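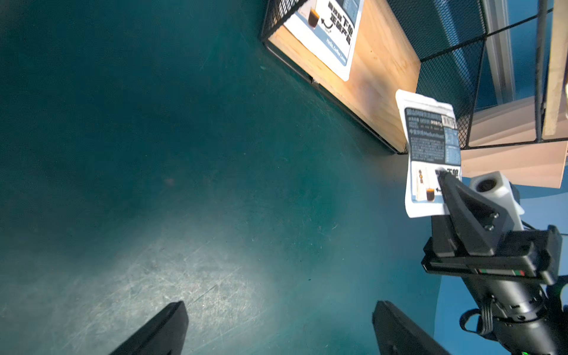
Edem Wumbei: before we start, can we please all agree that nobody has been charged with anything?

Agreed, and I've put it at the top as asked. Minutes of the August meeting of the Braletti Fan Circle, Puvstead branch, Thursday, upstairs at the Michalík. I took the notes again so any mistakes are mine, and sorry to whoever I've left out of the shouting.

Apologies
The Stivstead lot couldn't get over (trains). They sent a long message which I read out, and which mostly agreed with Edem.

Last month's minutes
Passed, after I took out the line about the haircut.

The business with the driver
For anyone who has been living under a rock, the singer's former driver says he was left at a motorway services in the rain after a row about a parking ticket and is still owed wages for the whole spring tour. The band's people say he walked off the job and took a set of house keys with him. The gossip pages have had a lovely week of it.

Dagmar Hájek had read every single article and brought printouts. Her view is that the driver's story has changed twice already, first it was a parking ticket and then it was the radio being too loud, and she doesn't see why we should be polite about it. Edem said that people do remember things in a muddle when they're upset, and that we'd all be on the driver's side if he'd been driving for a band we couldn't stand. I thought that was fair! Dagmar did not.

We then spent far too long on whether the photo of the car park was even taken on the right night. The lorry behind him has its Christmas lights up, so I have my doubts, but some drivers do keep them up all year.

What we decided is that the Circle will not put out a statement, for or against. Anyone can say what they like on their own pages, but please don't use our logo while you do it, and please don't go and bother the driver's sister, who has a hair salon and has had some very silly phone calls. If a reporter rings you, pass them on to me and I'll say we have no comment (I have been practising).
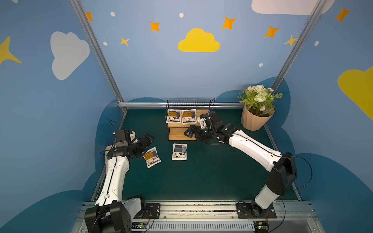

The other thing under this heading was the comments on our page. They've been horrible. I've been deleting the worst ones over breakfast and it's putting me off my toast, so Edem will take over the evenings and I'll keep the mornings. Dagmar offered too and we thanked her, but we felt she might join in.

The newsletter
Goes to 675 people now, which is lovely. Dagmar's article, "The Keys, The Car and The Lies", will not be running under that title. She's going to have another go at it and send it to both of us before it goes anywhere near the printer. I've asked for the word "allegedly" to appear at least once a paragraph, and she said she'd see. The interview with the old drummer is in, and it's very good, especially the part about the ferry.

Signed tour jacket
We've been offered £200 for it by a collector in Stivstead who collects from lots of bands and doesn't seem bothered about ours in particular. I was for taking the money. Edem was against, as he reckons it'll be worth more if the court thing goes ahead, and then went a bit quiet when he heard himself. Put off till next time. It is still in my airing cupboard.

Autumn show
Tickets are still on sale and the venue hasn't said anything about cancelling. We'll book the minibus as usual but ask for the sort of booking you can get out of. Names to Edem by the end of the month, please, and say if you need picking up from the Stivstead side. Last year we had people ringing from the wrong roundabout at half past five.

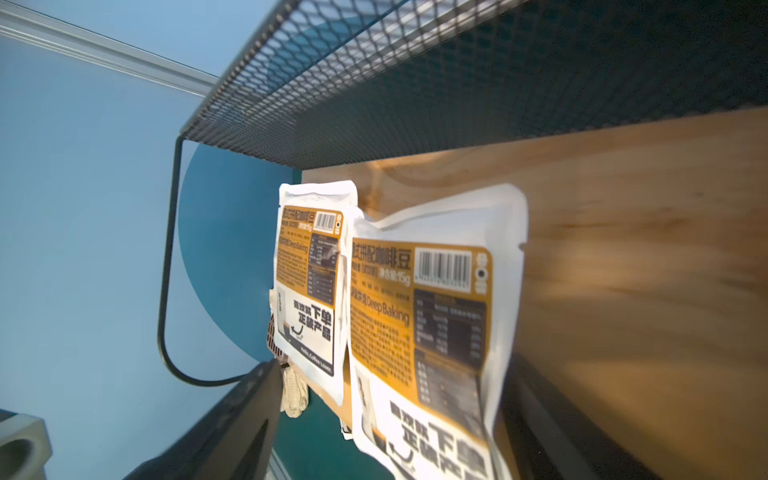 Coffee beans, up against the wooden board.

Any other business
Dagmar asked whether the keys have been given back. None of us know. She's going to keep an eye on it, and I've asked her to do that from home.

The quiz is moved to the meeting after next as I haven't written it.

Finished at ten to nine. Next meeting same place, same time, and could whoever went off with my blue biro please bring it along.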